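# Gekatance WM-4 wrist camera

Small-format camera for instrument-side viewing in surgical robotics labs. Sold as a kit with two mounting collars, a cable, and the controller box. For bench and training use only. The WM-4 is not cleared for clinical work.

Page last revised November 11, 2020.

## What it is for

Most labs that contact us already have a fixed endoscope view and want a second one closer to the instrument. The WM-4 clamps at the wrist and gives a near view of the jaws, the thread and the tissue they are working on. It was designed for groups comparing jaw types or controllers on the same suturing task, where the fixed view is too far back to show how a thread sits at the jaws.

It fits the Kesen and Ridach arms directly. For Brunner arms, order the wide collar (sold separately) and read the note on cable routing below.

## In the kit

- Camera head with ring light
- Two collars, narrow and standard
- Cable, 10 ft
- Controller box with power supply
- Hex key and spare screws
- Printed setup sheet

The kit weighs roughly 462 grams without the power supply.

## Setup

1. Fit the collar with the arm powered off. Tighten both screws evenly.
2. Route the cable along the back of the arm and leave a loop at the last joint.
3. Turn the light to its lowest setting before you start the controller.
4. Run the wrist through its full range slowly and watch the cable.
5. Bring the jaws to working distance, then set focus and exposure.

Do step 5 again whenever you change instruments. A different jaw length moves the working point, and the old focus setting will usually be a little off.

On Brunner arms the cable has to pass outside the cover plate. Use the side clip supplied with the wide collar.

## Light and exposure

The ring light is strong for its size. On pale tissue, and with bare metal tools close in, it will wash out the middle of the picture while the far background stays nearly black. Some labs accept this. If you need detail right at the point of contact, lower the light first and the exposure second – the other order adds noise in the shadows.

A matte shaft is easier to work with than a polished one. If you are comparing two instruments, record both at the same light setting, and write the setting down. The controller does not store it with the video. 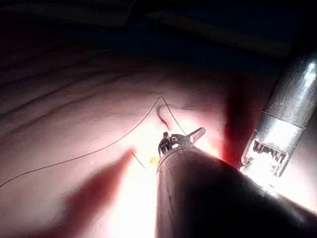 *WM-4 view during a jaw comparison: matte dark shaft at the bottom, silver instrument with serrated jaw at upper right, fine dark thread across the tissue.*

## Known limits

- Focus is manual and cannot be changed while recording.
- A large shaft close to the lens will block part of the view. Rotating the collar helps on the Kesen arm, less so on the Ridach.
- The controller box runs one camera. Two views need two boxes.
- After 30 minutes at full light the head gets warm. Let it cool before handling.

## Ordering

The WM-4 ships in 4 weeks. Orders for the wide collar placed now will go out in December. Loan units are available to labs that want to test the fit on their own arm before buying – ask for Li-hua Kong in product support, and include the arm model and the shaft diameter of the instruments you plan to use.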